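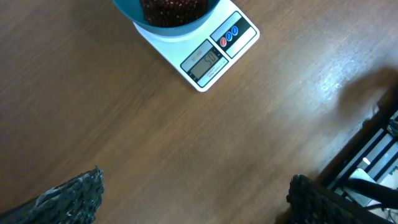
17th January

Up at seven, dark still. Coffee, then bills. The gas bill is higher than in October but less than I expected. Paid it and put the stub in the drawer.

Spent most of the morning on the beans. I have been using a cup measure for years, and the pot comes out different every time. Some weeks there is soup left over for days and some weeks there isn't enough for seconds. So this winter I am going by weight and writing it down.

The bowl sits well on the scale. It is the teal one from the Ritside house, deep enough that nothing rolls out. I tried the flat dish first and beans went all over the table. Found one in my slipper later.

The order I have settled on: bowl on, press to zero, beans in a little at a time, read the number, write it in the notebook. If I forget to zero it, I get the bowl's weight too and have to start over. Did that twice before coffee number two.

Fifty is the amount I like for one small serving when there is rice with it. For soup I go higher. I wrote 50 at the top of a clean page and underlined it. The beans are smaller than the ones I had last year and they pack closer, so the old scoop count doesn't hold. Last year I had it down as one scoop for a bowl. I crossed that out.

The afternoon light comes across that end of the table and makes a white patch on the varnish. The finish has held up. There is a ring near the other end from when I set the teapot down without a mat, and I should see to that. Oil, or maybe that paste they sell at Rodari. Will ask when I'm in there.

Elba Navarrete called at 11. She wants the recipe for the bean and squash soup for her sister in Murska. I told her I would send it once the amounts were right, and she said she didn't need amounts, just what goes in. I said that was how she ended up with the soup she made at New Year's. She laughed, so it was fine. We talked about her knee. She sees the doctor again on the 19th.

Lunch was toast and the end of the cheese.

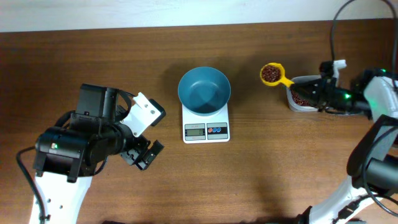

Yellow scoop, blue bowl, beans held over the tub.

The clear tub is working out for the beans. I can see how low they are without taking anything down off the shelf. The yellow scoop has a short handle and I was going to replace it with a longer one, but it fits inside with the lid on, so it stays. A heaped scoop and a level scoop are a long way apart on the scale. I am going to do them all heaped from now on and take some back out if it's over. Easier to take out than to fuss a few in at a time.

Things to get at Rodari:
rice
bay leaves
onions, 3 lb
masking tape for labels
squash if they look decent
wood paste, ask first

Put the beans for tomorrow in to soak at four. Water well over the top, plate on the bowl. I used the big steel bowl for that, so the blue one stays dry for weighing. Last time I used the one bowl for everything and kept having to stop and dry it.

Walked down to Jibrin to mail Elba's sister's birthday card, which I had promised to do and forgotten. 18 degrees out and windy by the bridge. The sidewalk past the school has not been salted. Went in the street for that part. Was back before dark, but only just.

Supper was eggs. Listened to the radio for a while and sewed the button on the gray coat. I had no gray thread, so it is black, and it doesn't show unless you lift the flap.

Went back through the notebook tonight and copied the weights onto one page. Beans, lentils and barley are done. Still have to do split peas and both kinds of rice. The rice I may do by cup after all, because the cup has always come out right for rice and I don't see the point of changing it.

Need a new battery for the kitchen clock. It was slow by 2 minutes this morning and I set it, and it is slow again now.

Bed at ten. Drain the beans first thing.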